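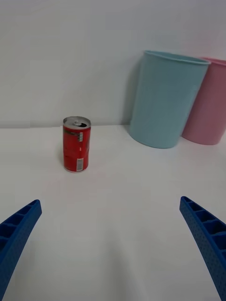
Everything on this page began with bins. We had one for the whole studio, it lived under the sink, and things were thrown at it from a distance by people with no talent for throwing. In September we gave in and bought small ones to stand on the worktops, and a light blue one and a pink one now sit side by side against the white wall, with a red drink can, already opened, standing on the same table and not in either of them. I suspect it speaks for most of our recycling.

Studio > Tidying Up > Gallery

7 December 2020
Posted by the Pastico desk

The rule is simple enough. Blue is for cans and bottles, pink is for everything else, and tea bags go home with whoever made the tea. It took 24 emails to agree on this, 5 of them about the colour pink.

The bins came from Fondadar, who sell them in pairs, so there was no arguing for a third. Panyasiri upstairs have asked where we got theirs, and have since bought grey ones - their loss.

More pictures when the shelves go up. The shelves are in a box in the corridor, and have been for a while.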